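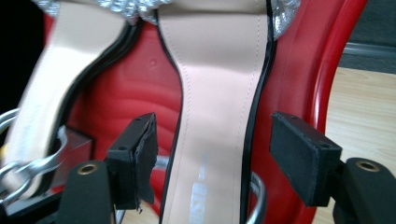 # Handout 6: Gathering examples by hand

Welcome back, everyone. Last time we talked about what a learning system does with its examples once it has them, and I promised we'd spend this session on the part I'm fondest of, the slow and rather homely business of making those examples in the first place. Bring your notes from handout 5 if you can find them (and if you can't, sit near somebody tidy).

## Words we'll use

An **episode** is one go at a task, from hands at rest to hands at rest again. A **demonstration** is an episode we'd be happy for the system to copy. Every demonstration is an episode, but plenty of episodes are not demonstrations, and you'll make a fair few of the second sort in your first hour. So did I!

A **task card** is the short piece of writing that says what is to be done. The Ramville course has used the Kodlow style of card for a while now, with a start, a finish and a list of things that may change in between. Please write yours before you pick anything up.

## Why shoes?

We spent a happy term on cups and blocks, and they taught us a great deal, but a cup is a forgiving thing. A strappy sandal has a stiff part and a floppy part, a narrow heel, a shiny strap that throws light about and a thin strap that goes wherever it likes. If you hold it by the sole it behaves quite differently from when you hold it by the strap, and the system has to see plenty of both before it can be expected to cope. There are also two of them, which opens up all sorts of questions about order and about which way the toes should point.
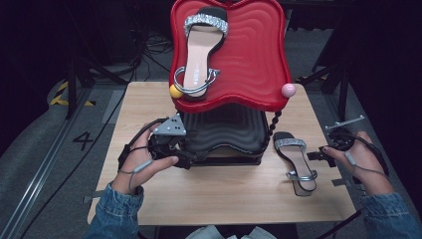 *Figure 1. Pair of sandals, two hand-held grippers: one sandal on the red tray, its partner on the table.*

## How to work

Sit comfortably, with your elbows free. Let the jaws arrive slowly and close them gently, then wait a moment before you lift. That little pause feels silly when you're doing it, but it makes the episode far easier to cut up later on. If a strap slips, carry on and put it right with the other hand, as you would at home. A recovery is worth keeping, so mark it with an R on your sheet.

Change something small between episodes: turn the sandal a little, swap left for right, let the ankle strap fall another way. Don't change five things at once, or we shan't be able to tell what mattered.

## What to throw out

In the Wamari set, last year's group made 46 episodes and kept 33 of them as demonstrations. Most of the others were lost to dull causes, such as starting before the recording did, or a sleeve getting in front of the view. Keep your rejects in their own folder, please. We'll look through them together, and it's a more cheerful session than it sounds.

## For next time

- Write a task card for putting a pair of shoes on a stand.
- Make 14 episodes with your partner, 2 of them with a recovery.
- Read the Ševčík notes on labelling, up to the part about pauses.

Cards go in the tray by the door before we start. Pencil is fine.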